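This post sets out the position I have reached on the keeping of household paper records, following a review of my own practice that took most of one spring. It is offered to readers who manage a home file and who have asked, in earlier correspondence, which documents I retain and for how long.
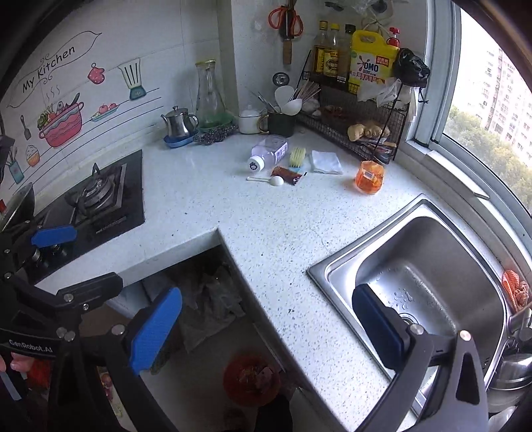
**Arsenault, April**

The review began with the discovery that the household file had grown to 26 folders. Several had been opened for a single letter. Two carried the same label in different handwriting, and the folder marked "Current" held nothing issued in the past year. The system had been inherited from an earlier address in Berell and had never been revised to suit the present one.

I therefore adopted a retention schedule. It provides for four classes of record.

**Permanent.** Certificates of birth and marriage, deeds, wills, and final school transcripts. These are kept in original form, in one box, with a list of contents taped inside the lid.

**Long term.** Tax papers, receipts for major repairs, and insurance policies that have lapsed but under which a claim might still be raised. Readers should consult the rules that apply where they live before settling on a period.

**Short term.** Utility bills, bank statements, and routine notices. I keep these until the annual statement has been received and checked.

**No retention.** Envelopes, inserts, duplicate copies, and reminders for bills already paid.

The schedule was applied over 20 evenings, one hour at each sitting. Longer sessions were attempted at first and were not a success. By the second hour I was placing papers in the long-term class simply to avoid reading them, and much of that work had to be repeated.

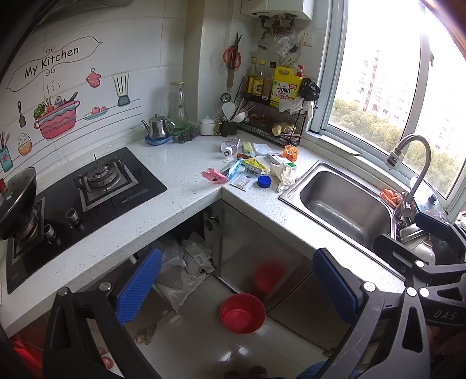 Labels required more thought than the schedule itself. My first set used terms I believed to be precise, such as "Domestic Services, Recurring," and other members of the household did not use them. Papers were left on top of the cabinet for me to file. A label should name the thing in the words a person would use when looking for it, and in this respect the wall above our cooktop, which reads "My Kitchen" over a drawing of a steaming pot, was better labeled than anything in my cabinet. The folder in question is now called "Gas, Water, Electric." The papers on top of the cabinet have been much reduced.

Equipment was kept to a minimum. I purchased one Warko box file for the permanent class and reused the existing folders for the remainder. A Golard label printer was considered and declined on grounds of cost; a black marker has proved adequate, although my capitals slope.

Three matters remain open. I have not decided how to treat appliance manuals, many of which describe appliances we no longer own. I have no settled view on personal letters, which were excluded from the review and are still in a shoebox. Finally, the scanned copies made in Berell are stored under file names that consist only of numbers, and each will have to be opened before it can be placed in a class. I have set aside the first week of next month for the manuals. The scans will follow when time permits.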